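4.3 Loss of grip during two-handed folding of cloth bags

Of the 3936 demonstrations collected at the Plendosstead site, 1371 involved soft goods handled with two hand-held grippers. Review of this subset identified 287 episodes in which the fabric left one pair of jaws before the operator intended to release it. We refer to these as early release events. They were not evenly spread over the task list. Bags with straps accounted for the largest share, and the folding step produced more events than lifting or placing.

Two causes were separated during review. In the first, the jaws closed on a single layer of cloth near a fold and the layer slid out once the other hand began to pull. In the second, the gripper took hold of a strap together with the cloth beneath it. The strap kept the jaws slightly open, and the cloth was held only at the tips of the pads.

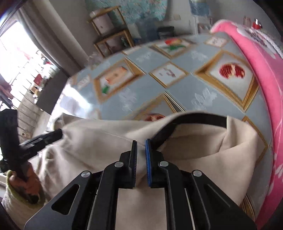

The second cause proved harder to detect. The opening width reported by the Komeretti encoder differed very little between a sound grip on folded cloth and a poor grip on strap and cloth together, and the threshold used in the Lykkegaard logging software did not tell them apart. As a result, 56 early release events were first stored as successful folds. They were found only when the video was checked by hand – a step that had not been planned for this part of the data.

The error carried over into training. A policy trained on the uncorrected set closed on the strap in the same way and continued the fold with one side of the bag unsupported. On the Bonow test arm this led to repeated empty pulls, in which the arm completed its full motion without load. The force limit was never reached and the safety stop did not respond. No injury or damage was recorded, but we regard an unloaded motion at full speed close to an operator as a safety matter, and testing was halted in February until a check on grip load had been added.

Figure 7. Early release events by task step, before and after relabeling.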